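Search this forum
Enter keywords

Residents' Forum: Laundry and Linen
Print this page | E-mail this thread

Topic: Folding and storing laundry in single rooms

Utgate_Housing
Residents have asked whether clean laundry may be sorted on the bed where a room has no table. It may. The bed should be made first, with the cover drawn flat, and spare blankets folded and stacked at the head end.
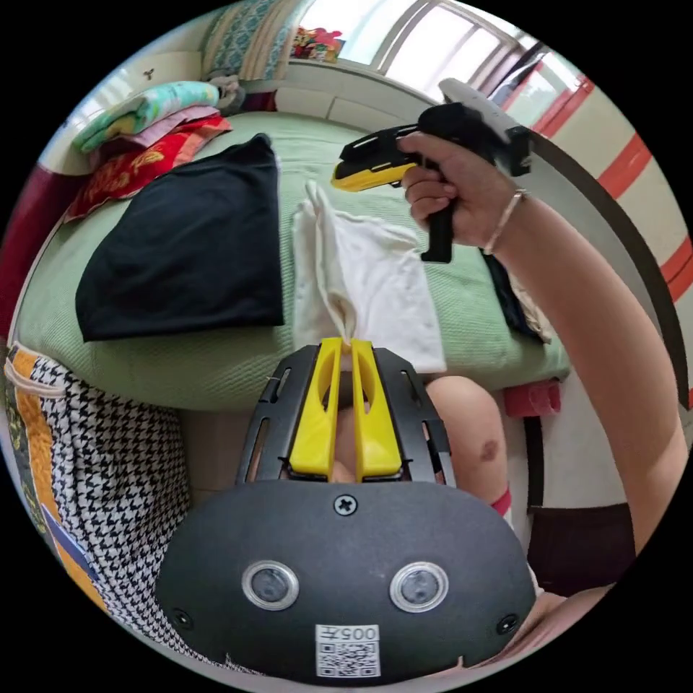

White articles should be kept apart from dark ones until all folding is complete. The allowance remains 2 spare blankets per resident, and anything further should go into the linen store by the end of May.

whitlock_76
With respect, the allowance is too low for rooms on the window side. I keep three blankets and they take up no more space than a pillow. I would ask that the figure be reconsidered.

Modero
I support the limit. The linen store was extended for this purpose and half the shelves are bare. I do not agree, however, that whites need to be kept apart once they are dry. Colour transfer is a matter for the wash.

Utgate_Housing
The point about dry articles is accepted and the wording will be amended. T-shirts should be laid out flat, sleeves open, and smoothed by hand before the first fold. Fans and other small appliances may remain on the bed during folding provided they are switched off. 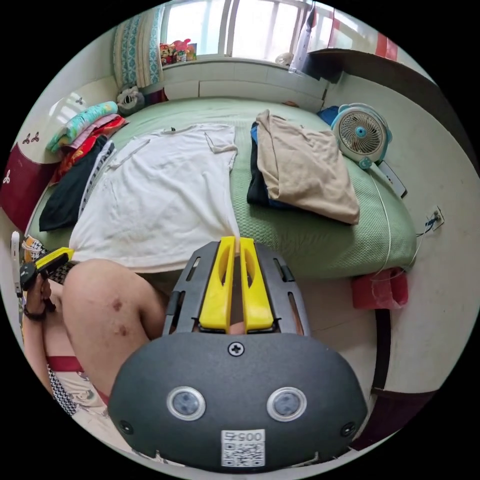 Darnmont, May

The amended guidance is now in force. The blanket allowance is unchanged. Residents who wish to keep a third blanket may apply in writing to the housing office.

whitlock_76
Noted. I shall apply, although I still consider the rule unnecessary.

Modero
Could the office also confirm whether plastic bags may be left on the floor beside the bed? The earlier notice was unclear.

Utgate_Housing
They may, provided the walkway to the door is clear.

Print this page | E-mail this thread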